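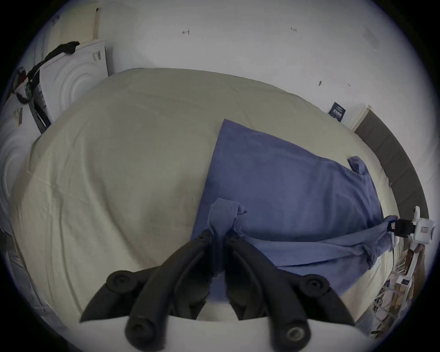
Indness wrote: is the slop in the finger linkage or in the trigger? I printed the same files and got play at both ends.

Mostly the linkage. The pivot holes came out undersize, so I reamed them by hand and took too much off two of them. Reprinted the fingers on Thursday, 43 per cent infill, grey-market PETG swapped for the Gravby nylon. The play at the tips is now under what I can measure with cheap calipers.

Trigger return spring is next. The one in the Zerouali parts list is too stiff for long sessions. My forearm gave out well before the battery did. I've cut a softer one down to 17 mm and it still opens the jaw all the way.
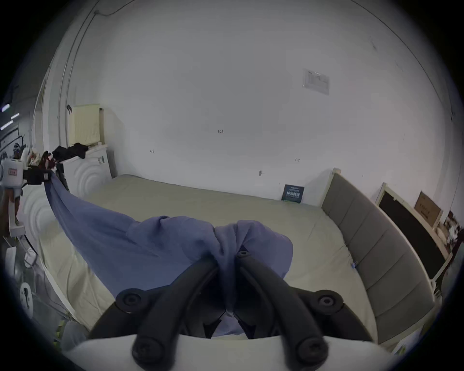 Cloth pinched at both ends, blue on beige.

Logging is the part I'm least happy with. Each gripper writes its own file and the clocks drift apart. Over a long take I had 333 ms between left and right, useless for anything with two hands in it. They now sync off a shared pulse at the start and again at the end, and I stretch the shorter file to match.
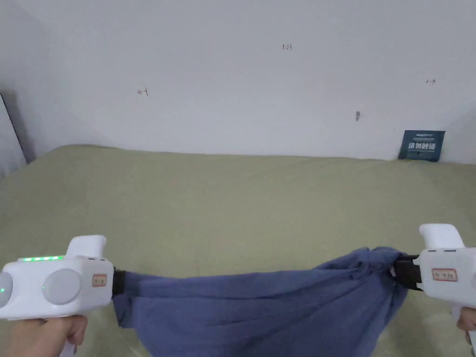 Grip force is still a guess. The motor current tells me the jaw has met something but not how much of it, and fabric is a bad case. With a blue cloth hanging slack between both jaws, the load on either side is close to nothing, so the current trace looks the same as an empty jaw held shut. I'm going to try a strip of pressure film under the fingertip pad. Colour change only, no wiring.
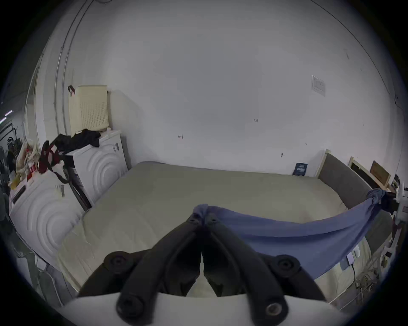 Will the Ulovus driver board run both grippers?
One board per gripper. It has a single motor channel, and the second header is for the encoder.

Total so far is 176 dollars for the pair, not counting the nylon. Files go up once I've fixed the hole sizes.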